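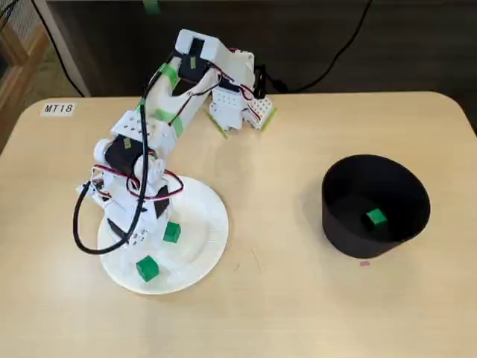 jultodari_kid
Arm club, Trernetville section. Need opinions before Thursday. The sorting task for the showcase is cubes off the paper plate, into the black bin, points per cube. My vote is we drop the plate — the rim is fluted and a cube near the front edge of it, like the one there now, is where I think we lose time. Cathal Mulligan says keep it.

cmulligan
yes keep it. plate is in the rules Finbarr wrote, we cant just swap it out 2 days before. also its cheap

plirgate41
Counterpoint, the rim is fine if you come down from above. We scored 10 runs last June and I only remember complaining about the shoulder servo. Wich gripper are you on now?
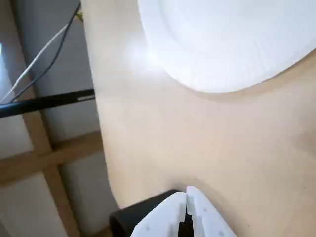
jultodari_kid
Two finger one, Gwilliam's version. My worry is the approach angle. From the wrist side the plate is way up in the corner and there's a glare spot on the table right next to the rim, so the wrist cam people are going to want the lights changed too. Could tape a paper shade up maybe

cmulligan
no shade. everybody gets the same lights

f_gilmartin
Finbarr here. Rule says "a plate or shallow dish." So dish is legal. Cathal is wrong on that one, sorry. Bin stays a bin tho.

cmulligan
ok but then every team has to be told tonight

plirgate41
Does a cube leaning on the bin wall score?? asked this last year, no answer

f_gilmartin
Inside the bin = scored. Leaning is fine. 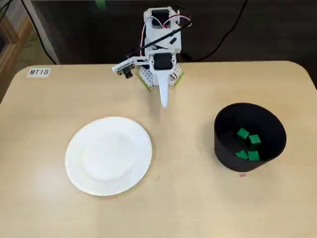 Four cubes in the bin, plate empty, table MT18

plirgate41
nice. still say keep the plate

jultodari_kid
fine, plate stays for us. will post the run sheet after 6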